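동네 고침 모임 '필로미아(Filomia)' 여름 참가자를 찾습니다

안녕하세요. 고장 난 물건을 선뜻 버리지 못하고 베란다 한쪽에 쌓아 두신 분들, 잘 지내고 계신가요? 저희 집에도 목이 꺾인 스탠드와 버튼이 눌리지 않는 라디오가 벌써 몇 해째 자리를 차지하고 있습니다. 필로미아는 그런 물건을 하나씩 들고 와서 같이 뜯어 보고, 고칠 수 있으면 고치고, 안 되면 부품이라도 건져 가는 모임이에요. 지난겨울에는 의자와 우산이 유난히 많았고, 봄에는 다들 어디서 꺼내 오셨는지 선풍기가 줄을 이었습니다.

6월부터 매주 월요일 저녁에 새로 모입니다. 장소는 아나탐(Anatham) 상가 안쪽, 예전에 표구사가 있던 자리입니다. 간판이 아직 그대로라 처음 오시는 분들이 자주 지나치시는데, 유리문에 노란 종이를 붙여 둘 테니 그걸 보고 들어오시면 됩니다. 버스로 오신다면 161번이 상가 바로 앞에 섭니다. 주차는 솔직히 어렵습니다.

경험은 전혀 없어도 괜찮습니다. 나사를 어느 쪽으로 돌려야 풀리는지 헷갈리는 분도 대환영이에요! 저도 처음에는 나사를 꽤 여러 개 뭉개 먹었고, 그때마다 옆자리에서 웃으면서 도와주신 분들 덕분에 여기까지 왔습니다. 나이 제한은 없지만 초등학생은 보호자와 함께 와 주세요. 반대로 손재주가 좋으신 분, 특히 바느질이나 납땜을 해 보신 분이 계시면 신청서에 꼭 적어 주세요. 정말 귀하게 모시겠습니다.

참가자는 최대 100명까지 명단에 올려 두고, 매주 오실 수 있는 분들께 차례로 연락드립니다. 한 번 모이면 두 시간쯤 앉아 있게 되는데, 일이 있으면 중간에 가셔도 되고 늦게 오셔도 됩니다. 참가비는 없습니다. 차와 과자는 저희가 준비하고, 나사나 전선 같은 소모품도 흔한 것은 모임에서 드립니다. 특별한 부품이 필요하면 미리 구해 오시는 편이 좋습니다.

가져오실 물건은 혼자 들 수 있는 크기로 부탁드려요. 전자레인지와 배터리가 부풀어 오른 기기는 위험해서 받지 않습니다. 손에 익은 공구가 있으면 가져오시고, 이름표를 붙여 두시면 나중에 서로 바뀔 일이 없습니다.

신청은 상가 입구 안내판 옆에 있는 종이에 이름과 연락처, 고치고 싶은 물건을 적어 상자에 넣어 주시면 됩니다. 물건 이야기는 길게 쓰셔도 좋습니다. 누가 쓰던 것인지, 언제부터 말을 안 들었는지 읽는 재미가 쏠쏠하거든요. 다섯 줄을 넘기신 분도 많았습니다. 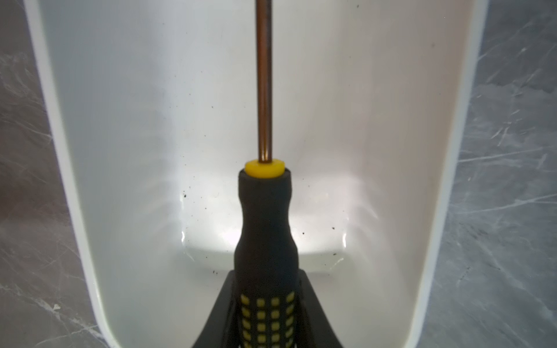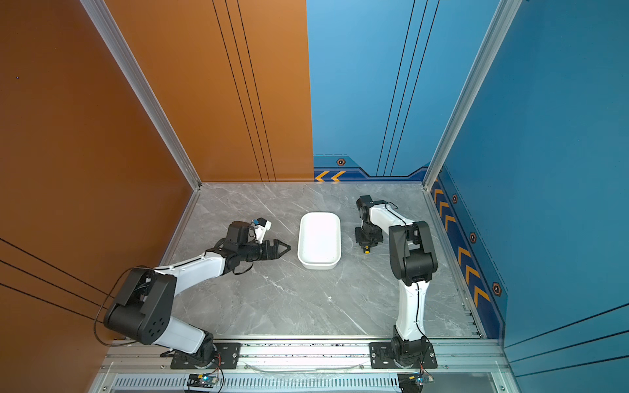

유핀 타나산(Yupin Tanasarn) 님은 봄 모임에 어머니의 재봉틀 발판을 들고 왔다가 그날은 못 고치고 돌아갔는데, 다음 주에 다시 와서 옆 사람과 함께 스프링을 갈아 끼웠다며 여름에도 꼭 이름을 올려 달라고 하셨습니다. 이번에는 손잡이가 헐거워진 주전자를 가져오고 싶은데 그런 것도 받아 주느냐고 물으시기에, 물론이라고 말씀드렸습니다.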